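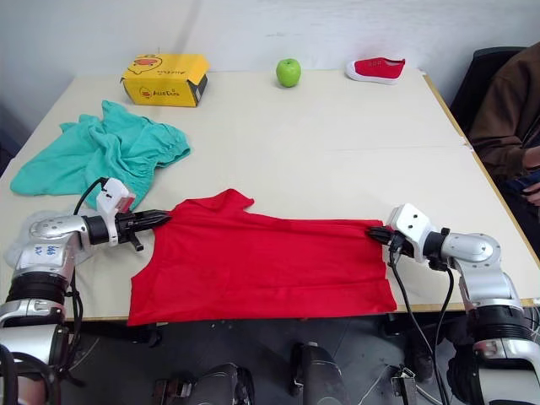 Okay, hi everybody, can you hear me in the back? Good. I'm Mitiku, I run operations at Prelham, and I've got 17 minutes to tell you what it's like to live with a two-arm folding kit from Drendus. I don't work for Drendus and I paid for my own coffee.

(Wait for people to sit down.)

Quick background. Prelham sorts and folds returned clothes for small online shops. Shirts mostly, a lot of shorts, and now and then something weird. Last June we asked three suppliers for a demo and Drendus was the one that called back, so there's my rigorous selection process.

What you get: two arms, two-finger grippers, the base, the software license and a day of setup. What you don't get is a table. Any flat white top will do, they say, and ours does fine, but measure it first. We went through two.

SLIDE 2, the shirt
Leave this one up for a bit. A T-shirt is a pain! It has no shape of its own, so the arms take an end each, pull it out wide, and then you've got a rectangle you can work with. That stretch is the part I'd watch if you go to a demo. Ask them to do it with a shirt out of your own bag, all balled up. If they say "let's use ours," well, make a note.

SLIDE 3, what I like
Teaching it a new garment is easy. Mārtiņš Venckus on our floor had never touched a robot and he had shorts going by the end of his second shift. Support picks up the phone. The spare gripper fingers come in the box (I expected to be billed for those).

SLIDE 4, what bugs me
Cables. You'll want to tie them back yourself, and please do it before your first long run. Thin fabric sometimes comes up two layers at a time. And the manual is 100 pages with no index, come on.

(Pause here, somebody always laughs who has read it.)

SLIDE 5, money
The service plan is 3000 a year and covers parts and two visits. We skipped it at first and then signed up after a wrist joint got noisy. We also looked at the Bollitz kit, which is cheaper, but you write your own motions and we don't have anyone for that. The Wolde people will rent you a pair for 28 days, so if you're on the fence, start there.

Would I buy it again? Yes, for shirts. For bedsheets, ask me next year.

Questions. If no one starts, ask the front row what they fold.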